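The House Rules
Good practice for recording household tasks is finally getting written down, and it makes surprisingly fun reading
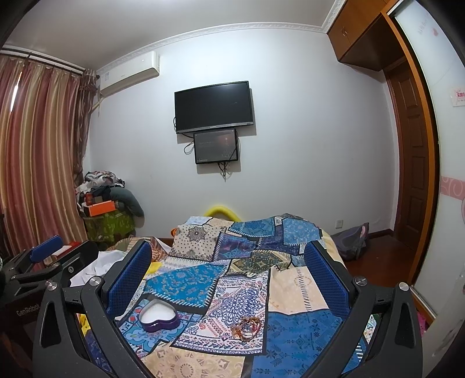
What does a written standard for home recording cover?

Mostly the dull parts that decide whether a recording can be used later: who agreed to it, how each task starts and ends, what gets checked before the first take, and what must be thrown out. A good one also says who has the right to stop.

I have read a lot of rulebooks for this magazine, and most of them put me to sleep by page four. The one from Modport kept me up! It's a plain little handbook for people who go into ordinary homes with hand-held grippers and record themselves tidying, sorting and folding, so that robots can learn from the motions. The first edition ran to 315 rules. The current one, out in September, has 180, and I'd call it the best thing written on the subject so far.

Usha Pillai edited the new version, and she cut it with real glee. "If two rules said the same thing in different words, we kept the one a tired person could follow," she told me. Her favorite is still the shortest. It reads: "Ask again." Consent given at the front door doesn't cover the bedroom, and consent given for a morning doesn't cover the evening. The recorder asks at each new room and writes down the answer.

There's a whole chapter on other people's belongings, and I love it. Jewelry, letters, medicine and anything with a name on it get their own page. The resident decides which items may be handled, and sets out the ones that may. Small valuables are listed before the first take and checked off after the last, with the resident standing there. Recorders don't tidy a home to make it look better, either. A busy bedspread stays on the bed. Clothes piled in a corner stay piled, unless the resident wants them moved.

Then come the technical habits. Wipe the lens, check that the finger pads sit flat, open and close each gripper fully, and only then start. One task per take. If you drop something, keep going and mark the take as a drop. Oskari Lahtinen, who trains new recorders at Zundale, is very firm on that last one. "People want to be neat," he says. "They drop a bracelet and stop right away, and we lose the pickup. The pickup is the good bit!"

Small tangled objects get extra room in the handbook: chains, cords, earrings hooked into each other. Lift slowly, let the piece hang for a moment, and never pull against a snag. Anything that resists goes back down, and the take is marked.

Wing-sze Kwan argued hard for the rest rule, and she won. A recorder works for 21 minutes at most and then puts the grippers down. I tried it myself one Thursday, with a drawer of socks and a borrowed pair, and by minute nine my wrists were complaining loudly. (The socks were not well sorted.) The old edition let people go for nearly an hour, and Kwan says the late takes were full of fumbles that came from sore hands.

Privacy takes up the longest section. Faces, mail and family photos are covered or moved before recording, always by the resident or with the resident watching. Screens are switched off. The resident can look through everything the same day and strike out any take, no reason needed. Mojtaba Jalali of Hovadard wanted a time limit on that right and lost the vote, and he has since come round. "We expected people to delete half of it," he says. "Mostly they asked to see the funny ones."

I do have one complaint. The handbook says very little about shared homes, where one roommate says yes and another is at work. Pillai knows, and a draft chapter is going around now. Shahla Talebi is writing it, and she wants a signed yes from every adult in the place, even for a room only one of them uses. Small teams will find that a lot of paperwork. I hope she gets it through anyway.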